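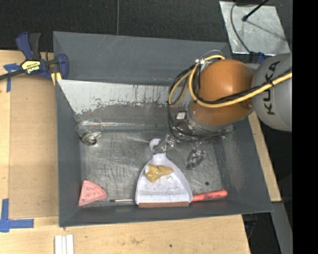 I have looked after robot cells for a long part of my working life, and I want to say something in favor of the cable. In most workshops where I am called, the arm gets all of the attention and the cable gets what is left. People spend weeks choosing a gripper. Then they route the cables in one afternoon, with whatever ties are in the drawer, and they are surprised when the cell stops in August with an error which points to everything and to nothing.

My opinion is simple. A cable on a robot is a moving part, and it should be treated like a moving part. It should have a place on the maintenance sheet, a date when it was put on, and a date when it will come off, even if it looks healthy. We do this for belts and for grease. I do not understand why we refuse it for the one part that bends each time the wrist turns.

At Clutstead, where I take care of a small picking cell, we started to do it three years ago. The cell is called Atwood, after the street where it was first built. It picks mixed objects out of a metal bin, and this kind of work is hard for cables in a special way. A welding robot repeats the same path, so you can see where the cable will suffer. A bin picking robot goes to a different place each time and turns the wrist as the object asks. A dustpan asks for one angle and a screwdriver asks for another. You cannot find the worst position by watching for ten minutes. You must go and look for it.

So my first advice is to drive the arm by hand, slowly, to the corners of the bin, and turn the last joint to both ends of its allowed range at every corner. Keep one person at the stop button and the other one looking only at the loops. If a loop becomes straight, it is too short. If it touches the wall of the bin, it is too long, or it is tied in the wrong place. I prefer a loop that looks a little ugly. Many colleagues do not agree with me, and they pull everything close to the arm until it looks like a catalog. Such an arm is beautiful and it breaks its connectors.

About ties I am also strict. A plastic tie should hold the bundle and not squeeze it. When I can turn the cable inside the tie with two fingers, I am satisfied. When the jacket has a waist, the tie must be cut and put again. I know the argument for soft hook and loop straps, and near the gripper I accept it, but on the big link I still use ordinary ties, because I can see from far away if one is missing.

The second thing I defend is the log. In ours we write the number of picks, and I was laughed at for this. But our second gripper cable failed at 3,035 picks, and the next one, with the longer loop, passed 4,000 without a fault, and we took it off anyway. Two cables do not prove much, I admit it. Still, without the log we would have only our memory, and my memory always says that the last cable was the good one.

The firm that sold us the spare cables, Kovalchuk, advised us to keep one on the shelf. I would say keep two, and try both of them before they go on the shelf. The change itself takes us 20 minutes now. The first time, with no spare and no drawing, it took us until evening, and the bin stood there full of objects and we ate our lunch beside it.

Some people tell me that the answer is an arm with all cables inside. I worked with one of these at Aken. It was very clean, and when the inside cable failed we waited for a technician, and he needed half of the cover off before he could show us the damage. I can check an outside cable with my eyes each morning while the controller starts. For a small shop with few hands this has more value than a clean look, and I would choose the same again for the next cell.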